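Section 4. Setting Up the Zekunitz Pantry Inventory Software

Before you start

The box says you can be up and running in ten minutes. Plan on an evening. The software itself installs quickly enough, but it knows nothing about what you eat, and teaching it is the slow part. If you have fewer than two shelves of food, a pencil and a sheet of paper will serve you as well, and you can stop reading now.

You will need:
A computer or tablet with 500 MB free
The license card that came in the sleeve
A pad and pen
Every receipt you still have from the last month

4.1 Installing and naming your pantry

1. Run the installer and enter the license number. Type the dashes. The screen says they are optional, but the form rejects the number without them.

2. When asked for a pantry name, choose something short. Names longer than the label field get chopped on printed lists.

3. Choose your region. If you live in Pivirville or anywhere near it, pick the county setting and ignore the town setting, which still loads a store list from two versions ago.

4. Decline the "Smart Start" offer. It fills your pantry with a typical household's groceries for you to correct. Deleting somebody else's typical groceries takes longer than typing in your own.

Note: You can't rename a pantry later without exporting it first. See Section 9.

4.2 Making your zones

A zone is any place where food or drink is kept. The sales pages suggest one for every shelf, and they show a kitchen with 14 of them. I have yet to meet a kitchen that stayed that way past the first big shopping trip.

1. Open Zones and delete the sample entries.

2. Create three zones to begin with: Cold, Dry and Loose. Loose covers whatever gets set down on counters and side tables and never makes it back to a shelf.

3. Leave the "Sub-zones" box blank for now. Add them after a month if you miss them. Most people won't.

Caution: Deleting a zone deletes everything listed in it. The warning message says items "will be reassigned." They will not.

4.3 Entering your first items

1. Start with Dry. Begin at the top shelf and work down.

2. For each item, enter the name, the number of units and the date on the package. Skip "mood," "occasion" and "color." They feed the suggestion feature, and the suggestions are poor.

3. Try the product lookup if you like. The supplied list, licensed from Dantas, holds 1,584 products. That sounds generous until you look up plain rice and get nine kinds of rice cracker. For most items your own typing will be faster.

4. Save after each shelf. Autosave runs when the program closes, so a crash takes everything with it.

5. Do Cold next, with the door shut between batches. Write the items on your pad first and type them in afterward.

6. Finish with Loose. Enter only sealed items. Anything already opened should be finished or thrown out – a record of it is no use to you.
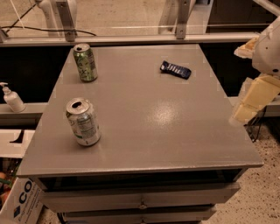 4.4 Setting reminders

Reminders are on by default, and there are far too many of them. With the factory settings, a single box of crackers can produce a "use soon" notice, a "use now" notice and a "did you use it?" notice within one week.

1. Go to Reminders and switch everything off.

2. Turn on "Use soon" for Cold only. Set it to 3 days.

3. Leave Dry alone. The date on a can of beans is not an emergency, whatever the red icon suggests.

4. Set the notice time to 5 p.m., or whenever you start thinking about dinner. A reminder at breakfast will be forgotten by supper.

4.5 Connecting to Utivum shopping lists (optional)

The two programs are supposed to share a list. In practice the link works in one direction. Items move from your pantry to the shopping list when they run out, but buying them doesn't put them back.

1. Make a backup.

2. Select Link, then Utivum, and sign in.

3. Set "Duplicates" to Ask. The other choice, Merge, treats tomato soup and tomato paste as the same thing.

4. After shopping, enter your purchases by hand, as you would have done anyway.

Note: If the link drops, sign out of both programs before trying again. The Retry button has never done anything on my machine.

4.6 Monthly check

Pick one zone a month and compare it with the list. If more than a handful of entries are wrong, clear the zone and enter it again. The Repair tool is described in Section 7, along with the reasons to leave it alone.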